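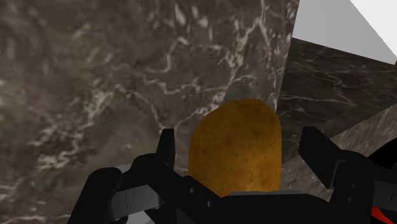 # Chapter 12: Storage of Root and Tuber Crops

A harvested tuber is still alive. It takes in oxygen, gives off heat and loses water through its skin, and the rate of each process depends mainly on temperature. This chapter covers the 2 stages of storage, curing and holding, and the losses that occur in each. Section 12.1 defines the terms used. Section 12.2 works through the Fakthorpe store, a bulk building held under load for 148 days and emptied in February. Readers should review vapor pressure before starting the problem set.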